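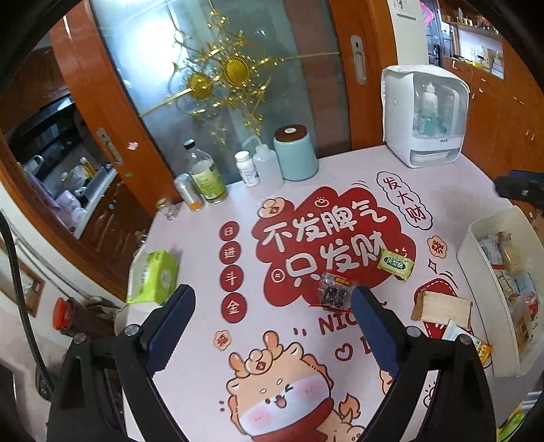 A tablecloth is a covering laid over a table, either to protect the surface or to make it look better for a meal. It may be made of linen, cotton, wool, man-made fibre, paper or plastic sheet, and it may be plain, woven with a pattern, embroidered or printed. Printed cloths often carry words as well as pictures. One pale pink cloth for a round table has a red cloud-shaped panel with the Chinese words 不发脾气 只发财, meaning "don't lose your temper, just get rich", above a smiling orange cartoon dragon in a red scarf. Wishes for money and luck are common on cloths of this type, which are sold for use at home, at New Year and at family meals.

History

Cloths were used on tables in ancient Rome and were well known across Europe by the Middle Ages. In large houses the cloth at the high table was often white linen, and diners might wipe their hands on it. Separate napkins took over this job slowly. Linen damask, in which the pattern is woven into the cloth and shows as a change in shine, became a sign of wealth and was passed down in families.

Cotton became cheaper in the nineteenth century and brought patterned cloths into ordinary homes. Oilcloth, a fabric coated with linseed oil, was popular in kitchens as it could be wiped down. It was largely replaced in the twentieth century by cotton or polyester coated with plastic.

Shape and size

Cloths are made square, oblong, round or oval. The part that hangs over the side is called the drop. For everyday meals the drop is usually kept short so that it does not lie in the laps of people sitting down. A formal cloth hangs lower, and at banquets it may reach the floor.

The width needed for a round table is the width of the table plus twice the drop. A table 100 cm across with a drop of 30 cm therefore needs a cloth 160 cm across. A square cloth can be put on a round table, but its corners will hang lower than the rest.

Printing

Older printed cloths were made with carved wooden blocks, one for each colour. Screen printing allowed larger areas of flat colour and is still used for long runs. Digital printing needs no screens and suits small orders, including cloths with lettering chosen by the buyer.

The way a design is placed depends on the shape of the cloth. A repeating pattern can be cut almost anywhere. A design with words has to be planned so that they face the diners. The Haslinger pattern book, put together at Rundholm by the textile printer Reto Fankhauser, shows 24 layouts for round cloths, six of them with lettering. In the layout known as the Sullar, all the words face one way, so that one seat has the best view of them.

Care

Linen and cotton cloths can usually be machine washed, and linen is easier to iron while slightly damp. Candle wax is left to harden and then scraped off. Coated cloths are wiped with a damp cloth and stored rolled, as folds can crack the coating. A felt or padded layer beneath the tablecloth, sometimes called a silence cloth, softens the noise of plates and guards polished wood against heat.

Related articles
Damask
Napkin
Oilcloth
Place mat
Table runner
Flilton check

Reference > Household > Textiles > Tablecloth

Last revised 2026-06-10 | Contact the editors | Back to top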